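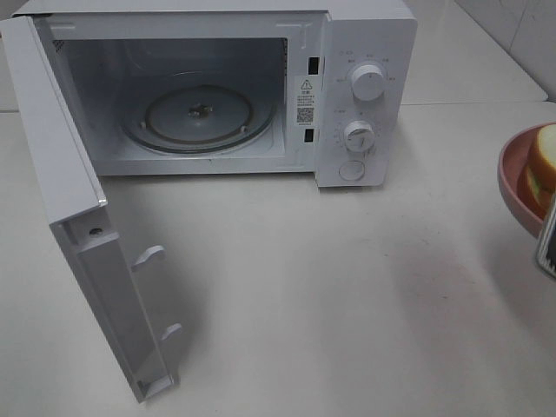
A reader under my last thread wanted to know if you have to take the glass plate out every time you clean a microwave, or if wiping over it is good enough.

You don't have to do it every time. I wipe over it during the week and take it out for the real cleaning. Crumbs get under the ring and the rollers start to drag, and then the plate clicks when it turns.

The order I use: unplug, plate out, ring out, wipe the floor of the oven, then the walls, then the ceiling. Yes, ceiling last. I know most people start at the top. I start where the most food is.

If there's baked-on stuff, I do the steam first, before unplugging. Plate still in. 100 ml of water in a mug with a wooden spoon standing in it, four spoons of vinegar, run it until the window fogs. Leave the door shut for six minutes after. The mug is hot, so use a towel.

The plate goes in the sink with regular dish soap. Let it cool first if you just ran the steam. Cold water on a hot plate is how I lost the one in our old place in Drarkport.

Vents and the little hub in the middle: damp cloth, wrung out hard. No spray. I don't want cleaner running down into a motor.

Same with the door hooks and the slots they go into. Dry cloth over the hooks, and I leave the slots alone. If the door doesn't close right after that, stop using it and get it looked at.

The outside of anything white in a kitchen is a separate job. Inside is food. Outside is hands.
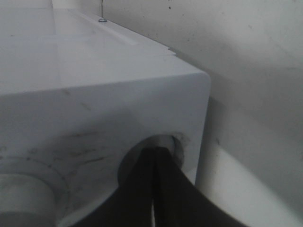

Dark smudges on white plastic, left of the round opening.

For marks like these I go in this order — plain water, then dish soap, then baking soda paste on a fingertip. Rub lightly. Shiny plastic goes dull if you scrub it and you can't get that back.

I tried the Fleller sponge on ours and it left a dull patch by the handle. The Sedow cloths are fine. Any soft cloth is fine.

Keep it off printed markings. The numbers around a timer knob can fade, and then you're guessing at lunch.

Last thing is the ring, then the plate on top. Turn it by hand until it drops onto the hub. If it rocks, lift it and try again.

Refrigerator shelves next, probably later in July.

Last updated: 2018-07-02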